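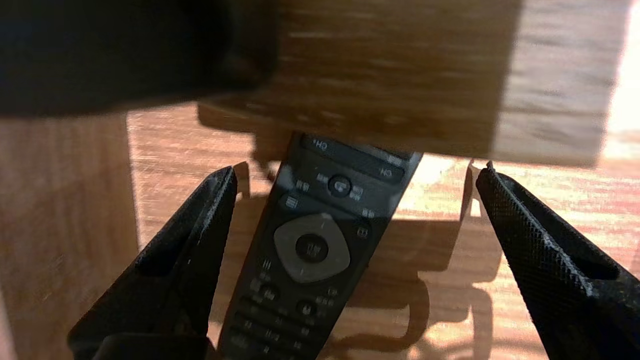

Review: Masberg Round Nightstand
By Johanna Ruchti, 23 Jun 2021

I bought two of these in April for the guest room we rent out, at $240 each. They replaced a pair of square Fernow tables that guests kept walking into at night. The round shape has fixed that problem.

The top is a warm, medium brown with a wood-grain finish. It holds a phone, a TV remote and a glass of water. A large lamp would leave you short of space, so measure your lamp base first.

Assembly took my sister-in-law Citlali and me most of an evening. The curved drawer front was the slow part. The screws go in at an angle and the printed sheet doesn't show it well.
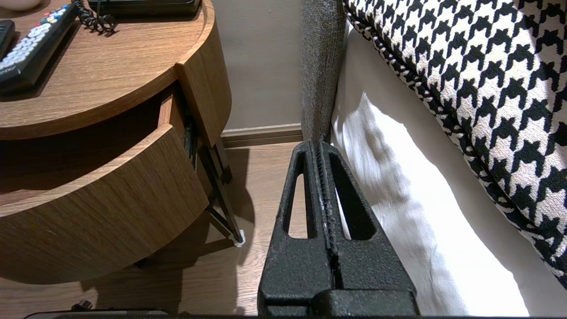
The drawer runs on black metal slides and they have been smooth so far. The front is thick and follows the curve of the table, so you pull it from underneath. One of our guests took a day to find out that it opened. I now put the spare remote in there and mention it in the welcome note.

The legs are thin and dark, and the white foot caps haven't marked our floor. One cap came loose when I dragged the table to vacuum. I pushed it back on and now I lift the table to move it.

Check where your outlets are before you pick a side of the bed. The cabinet has no hole for cords. 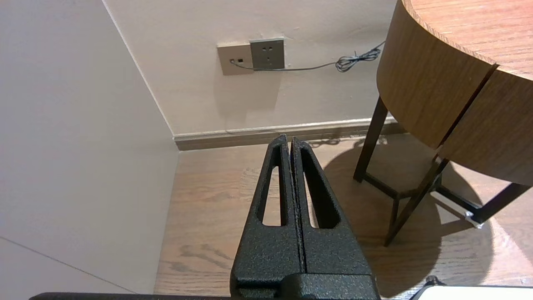 Power socket and cable port, low-tech but handy for the table.

Masberg answered my email about the instructions in two days and sent a clearer sheet.

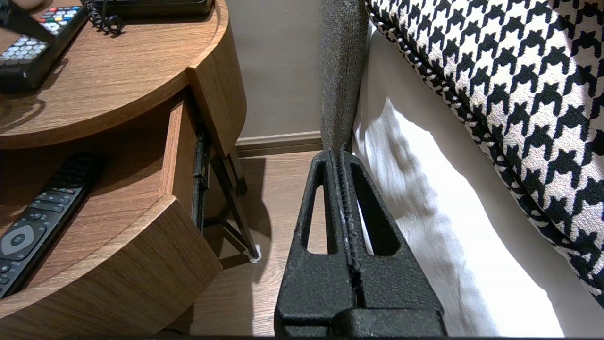
One remote by the phone, the other stored below.

Four stars out of five. I would buy it again at this price.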